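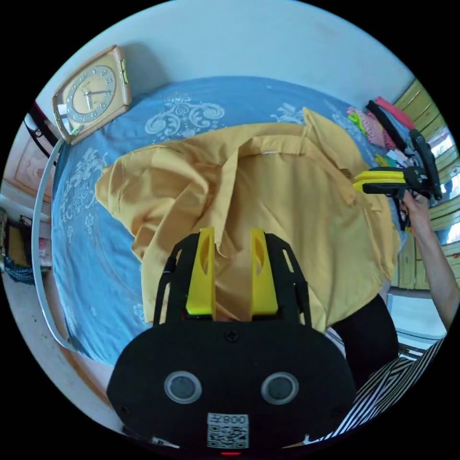
Milovan Milošević
Thread starter, Irkcombe Home Forum

Folding, day 4. The mustard one is still in a heap on the bed. The collar won't lie flat and I've stopped taking it personally. The pile at the far edge did fold, so I know it can be done. Tips?

marnari74
Button it first, face down, sleeves in, then thirds. Also, why is the clock on the bed?

Milovan Milošević
It's waiting for a nail. It has been waiting since April.

Babalola
Disagree with thirds. Anything with a collar goes on a hanger. You have a wall of cabinets right there by the window.

marnari74
Hangers leave shoulder bumps.

Babalola
Cheap hangers do.

sirkent_583
I roll everything – collars too. Never had a complaint.

marnari74
We've seen your collars.

Milovan Milošević
Tried the thirds. It now looks like a cushion. Nice bedspread to do it on, at least.

Babalola
Hanger.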